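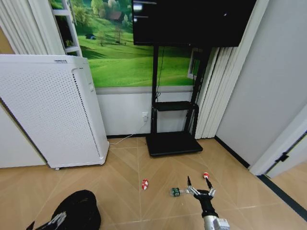 I have wanted to walk the Trokham ridge ever since I found a wrinkled trail map of it in a used book, and in February I finally did it! Eleven miles, most of them uphill (or so my knees claim). If you've never seen hills like that, think of the mural on the back wall, with the bright green slopes and the little red-roofed house near the top, then take away nearly all the green and add mud.

I started from Brivodia before sunrise with two cheese rolls and far too many socks.
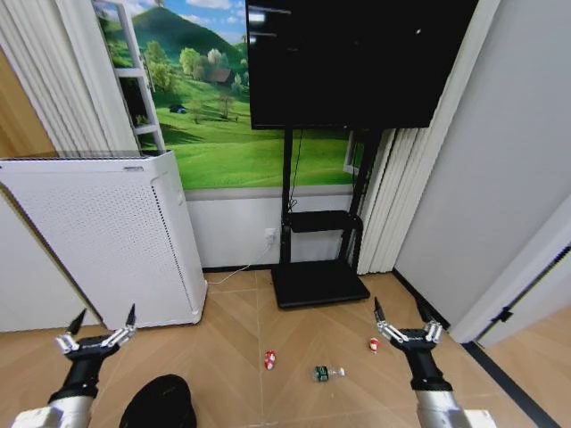
Is the ridge okay for beginners? Most of it is, as long as you take the east path and skip the scramble at Dandard Gap.

The gap was my favorite part, though. I could hear the stream long before I got to it! 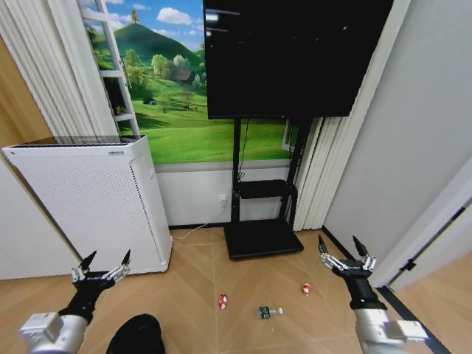 Posted by Govindasamy

Lunch was behind a stone wall, out of the wind, and I stayed some 3 songs longer than I meant to.
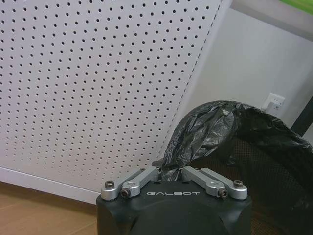 My boots were the big surprise of the day. They're old mesh ones, and I picked them over my leather pair at the last minute. Picture those rows of little round holes in the white panel, only in cloth and letting in a creek. I still loved them on the climb, and I'm going back for the north loop with four pairs of socks.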